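The House That Isn't There
At a small lab over a bicycle shop, robots learn their way around the kitchen without ever setting foot in one

The first time Veerle Van Loon showed me around Leludlow, I wiped my feet. She was very kind about it. Leludlow is a house with 212 rooms and no street address, and the only way in is through the monitor on her desk, which sits between a stack of overdue library books and a tin of ginger cookies her mother mails her every October.

Van Loon leads the simulation work at Herance, a research group that has spent the better part of six years on one stubborn question: how much of what a household robot needs to know can it learn in a made-up home before anybody lets it loose in a real one? Practice is slow in the real world. Drawers jam, batteries run down, and somebody has to put the cups back (for a long time that somebody was Luuk Bakker, a patient man, who tells me he still dreams about cups). In a simulated house you press a key and every cup is back on its shelf.

The trouble has always been that robots who grow up in computer houses tend to be a bit lost when they leave. The light is different, the edges of things are different, and a door that swung open so nicely on the screen turns out to be some other door altogether. The usual answer has been to make the pretend house prettier and prettier, with softer shadows and finer wood. Van Loon's group went the other way, and that is the part of the story I find so charming. 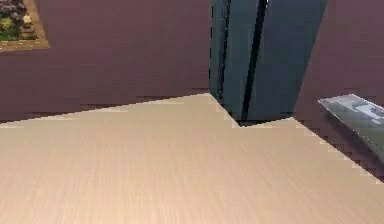

Their method, which they call Torkau, keeps the rendering plain and puts the effort into variety. Between one practice run and the next, the program changes the wall colors, moves the furniture, swaps the flooring and nudges the robot's point of view a little up or down. A plum-colored room may come back as a green one, or a yellow one with the cabinet in a different corner. The idea is that a robot who has met enough odd rooms will stop caring about the paint and start paying attention to the things that stay put in meaning, like the seam between two doors, or the line where a wall meets the floor.

"My sister thinks I decorate for a living," Van Loon told me, "and she has opinions about the purple."

Dorottya Csonka, who wrote most of the training code, walked me through the test the group ran last spring. They took two copies of the same controller, named Noguchi after a lamp in her apartment, and raised one in a handsome, carefully lit set of rooms that never changed. The other grew up in the plain, shuffled ones. Then both were put on a real arm and asked to open a real cabinet 100 times. The copy from the handsome rooms managed 6. The Torkau copy managed 71 on its first day, and Csonka, who had bet Bakker a lunch that it would stay under fifty, paid up at the Indonesian place on the corner.It wasn't all good news, and I appreciated how quickly they told me so. Glass doors still baffle it. So do cabinets with no handles, and a good share of the misses came from the gripper arriving at the right spot at a poor angle, then pushing where it should have pulled. Lies Meijer, who joined the group to work on touch, suspects that no amount of repainting will fix that one. She would like the fingers to feel a door as well as see it, and she has started a second set of trials with that in mind.

I asked Van Loon whether she ever gets tired of the place. She thought it over, offered me another cookie, and said there was a hallway near the back she was fond of, and that she'd show me if I had time before my train. I took the later train.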